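4.2 Prise de poste sur la table de tri Swati

Cette section s'adresse aux opérateurs de l'atelier Jastness qui faisaient jusqu'ici le tri des petites pièces à la main. Le bras assure désormais la prise et la dépose. L'opérateur prépare la table, surveille le cycle et traite les rejets.

Les étapes 1 à 5 se font bras à l'arrêt.

1. Connectez-vous au pupitre Skarnovetti avec votre badge personnel. Le badge d'équipe n'est plus accepté.
2. Ouvrez le programme 241 et vérifiez que la vitesse affichée ne dépasse pas 600 mm/s.
3. Répartissez les pièces sur le plateau sans les empiler. Les bords doivent rester dégagés.
4. Contrôlez que la pince est ouverte et ne tient rien.
5. Sortez de la zone, puis acquittez le message 13 au pupitre. 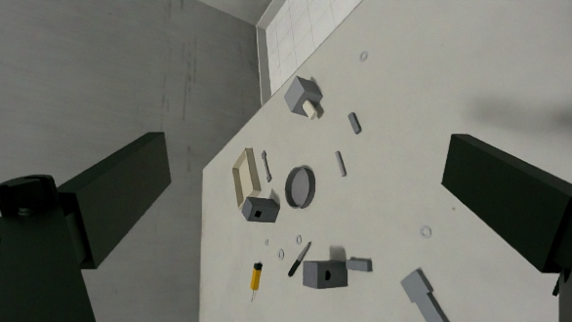 Doigts de pince ouverts de part et d'autre des pièces, tournevis à manche noir compris.

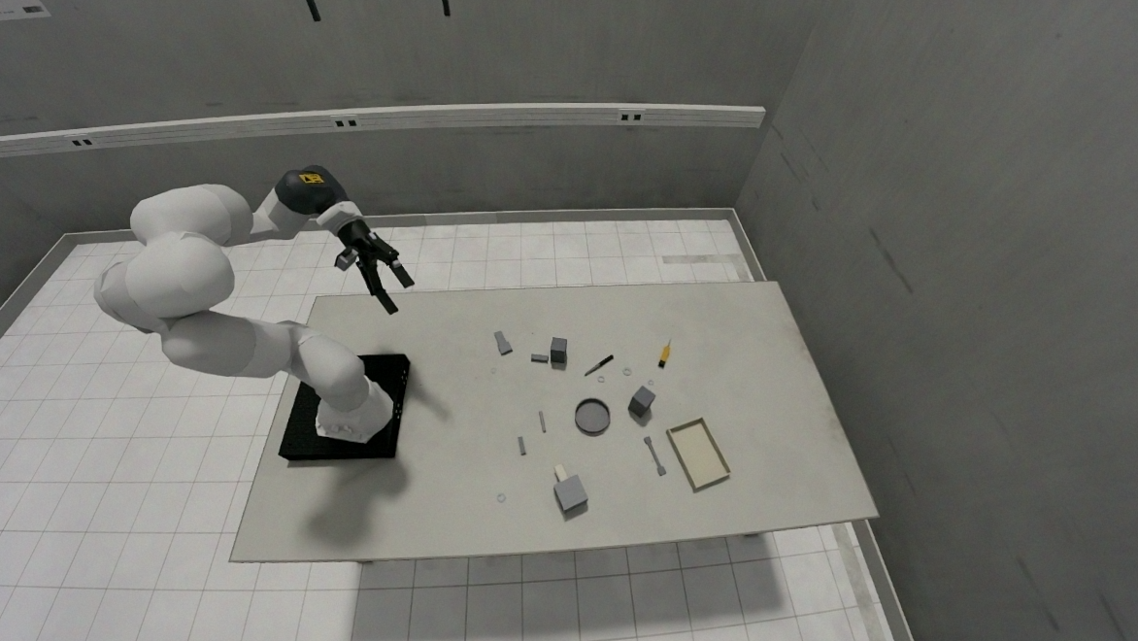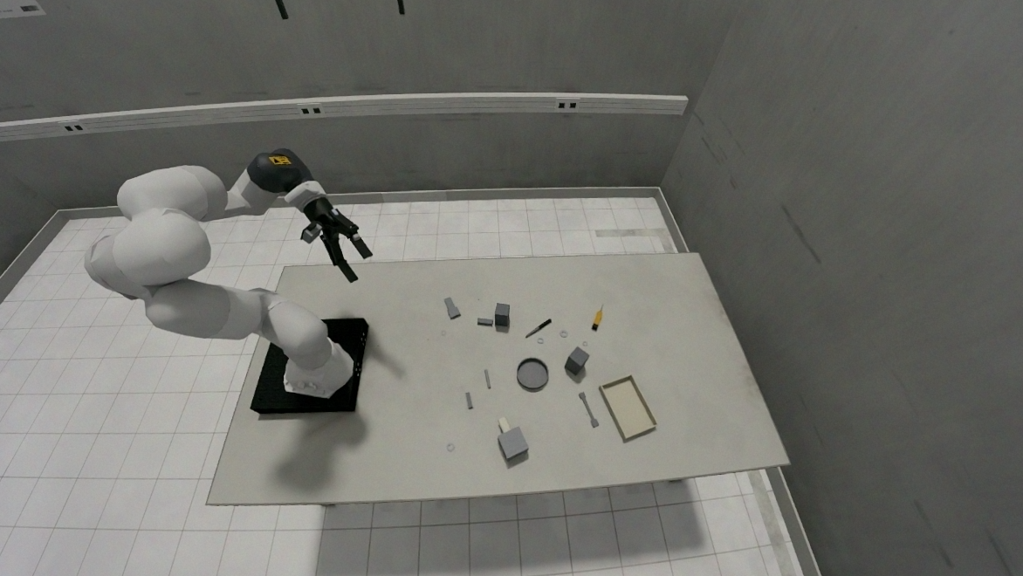 6. Lancez le cycle. Le bras effectue d'abord un déplacement à vide, puis la première prise.
7. Si une prise échoue 3 fois de suite, le bras s'immobilise et le voyant passe à l'orange. Mettez le bras à l'arrêt avant d'entrer dans la zone, retirez la pièce en cause et déposez-la dans le bac de reprise.
8. En fin de lot, validez le relevé Midness. Les rejets y sont inscrits par référence et non par opérateur.

ATTENTION : ne passez jamais la main entre les doigts de la pince, même ouverte, tant que le pupitre n'affiche pas « Arrêt confirmé ».

Remarque : les rondelles sont les pièces le plus souvent manquées. Ne les poussez pas vers la pince pendant le cycle.

Ce qui change pour l'équipe

Le contrôle visuel reste à la charge de l'opérateur, qui dispose pour cela du temps libéré par le tri. La rotation entre la table et le poste d'emballage est maintenue. Un opérateur seul peut surveiller la table, mais le dégagement d'une pièce coincée se fait toujours à deux.

Toute personne formée peut arrêter le bras sans demander l'accord du chef d'équipe. Un arrêt n'a pas à être justifié. Notez seulement l'heure et l'étape en cours sur la fiche de poste.

Les demandes de modification du programme sont à adresser à Manon Pelletier, au bureau des méthodes. Ne modifiez pas les points de prise depuis le pupitre.

Pour la remise en service après un arrêt d'urgence, voir la section 4.3.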